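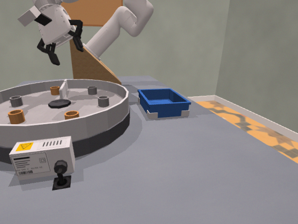

I see Mersha has been renewed for another run, which makes 13 of them, and the network's announcement manages to say so without once mentioning whether the lead is coming back. I take that as a no. The replacement will presumably be introduced the way they always are, lowered in from above over a round tray, like that white arm, while the rest of the cast pretends to be pleased.

On 4 January, the list received:

> Has anyone heard if Mesine is getting a proper ending? I have sat through 205 episodes and feel I am owed a wedding or a fire.

Neither, I'm afraid. Hillent only ordered 2 more, both clip shows. I have been watching since 2000 and would settle for finding out who bought the hotel in Bruvilness.

Please trim your quotes when replying. The digest was unreadable last week.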